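Egg yolk colour and hen feed: project report
Tamara Zakharchenko, supervised by Anoma Jayawardena

Our question was whether feed changes the colour of the yolk, and whether shoppers can taste any difference. We bought eggs from two farms, Ostrowski and Arkari. The first keeps its hens on grass, the second feeds maize indoors.

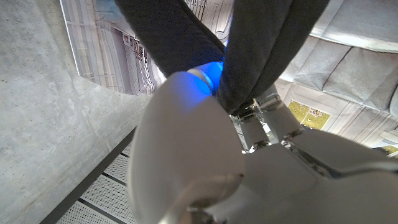
Figure 1. White housings and jointed metallic finger sections at close range.

Each yolk was scored against a printed colour chart from 1 to 15. The maize eggs had a mean score of 13 and the grass eggs a mean of 8, the opposite of what we had guessed.
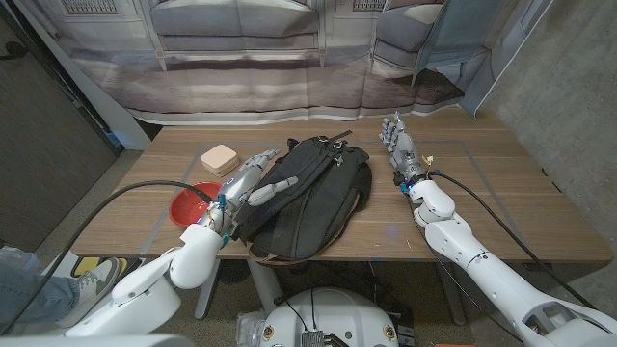
Tasting was done blind, with 94 people taking part. Eggs were boiled, peeled and halved, then served on numbered plates. Each session used one table with a woodgrain top, like the one under the black backpack in Figure 2. Most tasters had no preference — a few said the darker yolk was richer, but they could see the colour, so this needs repeating in dim light.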